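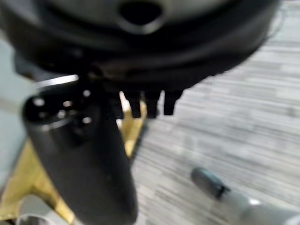
Talk to the neighbors before you recognize anybody

I've been reading about the standoff between Quinlan and the breakaway government in Ludevlow all week, and I keep getting stuck on the same thing. Everybody wants to know who will recognize whom. Hardly anyone asks who is going to reopen the border crossing at Brasero, where trucks full of flour have been sitting for 9 days.

I get why recognition matters! It's a big word and it comes with flags and an embassy. But people on both sides need the road open now, and you can agree on customs stamps with someone you wouldn't invite to dinner. 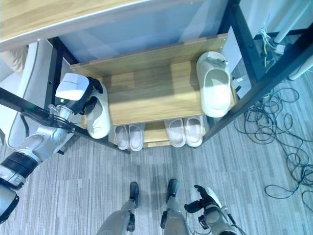
The talks in Jusness last January got pretty close to that, I thought. They had a draft with 40 clauses (far too many, if you ask me) and it fell apart over 3 of them, all about titles and who signs first. So send the deputies back, let them sign on separate sheets -- I really don't care -- and get the trucks moving.

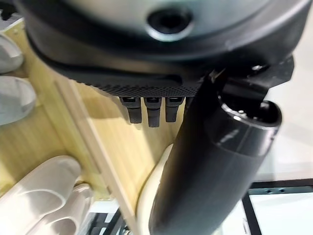
Bożena Borkowska wrote to me that separate sheets are how you end up with two agreements, and that each side will then quote only its own. She'd rather wait for one signed page, even if it takes until spring.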